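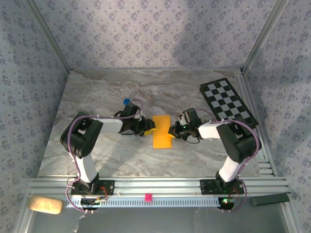 Yellow-orange sponge on the marble-pattern table top, with the floral paper behind.

Papers and Tops: the Trarneda gallery

Minoru Sasaki keeps this page for anyone fitting out a small corner with a papered back and sides. It goes with the longer notes on the Monandale rooms, which are on their own page. Most of what follows is about pattern and colour, with a bit on sponges and cleaning at the end, as those are the questions that come in most often.

Last updated 9 December 2019.

The paper
Small dark blue flower clusters on a pale lavender-grey ground. I like a small print for a space like this. A large one needs a good stretch of wall before you see the repeat, and on a narrow side wall you can end up with half a flower and a lot of background. Pale grounds with a hint of lavender change a good deal with the bulb you use, so tape a piece up and look at it in the evening before buying the rest.

Corners
There are silver aluminium posts where the back wall meets the sides. On an ordinary papered corner I would take the paper a little way round and overlap it, but with a post you can finish each wall separately. Cut with a new blade. An old one drags on damp paper and leaves a furry edge that shows up against metal.

Matching a small print
Hang the back wall first and work outwards. Start with a full-width piece in the middle if the wall is wide enough to need more than one. The Kuroda roll I used in the hall in April was a similar sort of scale and I lost very little of it to matching - 205 cm went on one wall and the offcuts did the cupboard door. With a big trellis pattern in the same hall I had thrown away far more.

The top
Marble pattern in light grey, beige and brown streaks. Beige and brown next to a cool lavender-grey sounds wrong when you read it on a list, and I was against it to begin with. The grey in the streaks is what ties the two together. A plain white top would be my second choice. I would leave out anything speckled, as it is too much with the flowers.

Streaky patterns also hide crumbs, which is good or bad depending on how you clean. Wipe the whole surface from one end to the other and don't rely on spotting the dirt.

Sponges
The flat rectangular one is yellow-orange and there is an oval one in beige at the lower left. For general wiping I prefer the flat rectangular kind, as it gets into a square corner and sits neatly in a dish. Oval ones are easier to hold for long jobs. Bright colours are worth having for a plain reason - you can find them again.

Wring a sponge out well before it goes anywhere near a papered wall. If the paper isn't sold as washable, use a dry cloth and leave the sponge for the table. Paste smears on a fresh wall should come off the same day with clean water and very light pressure.

Prices and samples
The Jollel shop in Trarneda cuts sample pieces of most of its papers for 2 pounds each and takes that off the bill if you order. Ask for the 318 book if you are after small florals on a pale ground. There are 9 colourways in it, and the greys are near the back. They don't post full rolls, so you will need to collect.

Other pages
Monandale rooms: hall and landing
Monandale rooms: back kitchen
Plain papers and borders
Paste, brushes and blades

Corrections and questions can be left at the Jollel counter, marked for M. Sasaki.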